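What I Learned From Four Months in a Lottery Pool

I joined the Stekemia lottery pool in February. It had been running at work for years before I got there, and people on my floor kept asking if I wanted in. I said no a few times. Then a spot opened up when someone moved to the Pirnberg office, and I said yes mostly so I could stop being asked.

I'm not a gambler in any serious way. I buy a ticket when the jackpot gets big enough to be on the news, and I've had scratch tickets in birthday cards. So this is a beginner's account.

How the pool works

Everybody puts in 5 dollars a week. The money has to be in by Friday at noon. If you miss the deadline you are out for that week, even if you have paid every week before it. I thought that was harsh until I saw how messy it would get otherwise.

One person buys the tickets at Imhof, the gas station by the bridge. A photo of every ticket goes out to the whole group before the drawing. That rule is older than anyone can explain, and it is the one I would copy if I were starting a pool from scratch. You can see the numbers and the date, and so can everyone else. There is no argument later about which tickets were for the group and which ones the buyer picked up for himself.

Small prizes go back into the pot. Anything over 100 dollars gets split the following week. There is a one-page agreement that covers this, and everyone signs it when they join. Mine took two minutes to read. It also says what happens if you leave (you get nothing from future drawings and your share of whatever is sitting in the pot on the day you go).

What we won

I kept a list on my phone. In four months the pool took in 1,832 dollars in contributions while I was a member. I won't give the full list of prizes, but most of them were the price of a ticket or two. Our best night came from matching 4 numbers, on a game where I had expected that to pay a lot more than it did. I looked up the prize table afterward and it was right there in small print. I should have read it first.

My own share of the winnings, after everything, would buy lunch. I put in a lot more than lunch.

That is about what the odds say should happen. Buying more tickets as a group does improve your chance of hitting something, but you are splitting whatever you hit, so what each person can expect per dollar stays the same. I had a vague idea that a pool was a smarter way to play. It is a cheaper way to have a piece of a lot of tickets, and you have people to talk to about it on Monday morning. If that's worth the money to you, fine.

Picking numbers

We use quick picks for most of the tickets and one fixed line that has been played every week since the pool started. I asked whether we could drop the fixed line and got some very long looks. The fear is that it will come up the week after we stop. I understand that now. I have only been watching those numbers for four months and I already check them first.

Birthdays are a poor choice if you pick your own, by the way. They don't lose more often, but plenty of people use them, so a jackpot on low numbers is more likely to be shared. I changed my own numbers after reading that and have won exactly as much as before.

Checking tickets on the phone

I use Hendanar to keep track of my own tickets outside the pool. You scan the code, it saves the line, and it sends an alert after the drawing. It works well enough. The scan is slow on creased tickets, and I turned off the jackpot alerts in the first week, as they made me want to buy things. If you only keep one setting on, keep the expiration reminder. Prizes do expire, and the date is different from state to state.

I also sign the back of every ticket the minute I buy it, and I keep the paper even after I've scanned it. The app is a record. The ticket is what you get paid on. 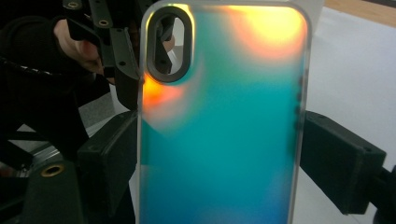
Frosted phone case, blue-green across most of its back.

Am I staying in?

For now, yes. I moved the money over from what I used to spend on scratch tickets, and I stopped buying those. My total for the month is a bit lower than it was last year. If it starts creeping up I'll quit the pool and somebody else can have the spot.

I set aside the weekly five on Sunday along with the grocery money. When the envelope is empty I'm done until the next one. The drawing is at 11 at night and I'm usually asleep, so I find out over coffee.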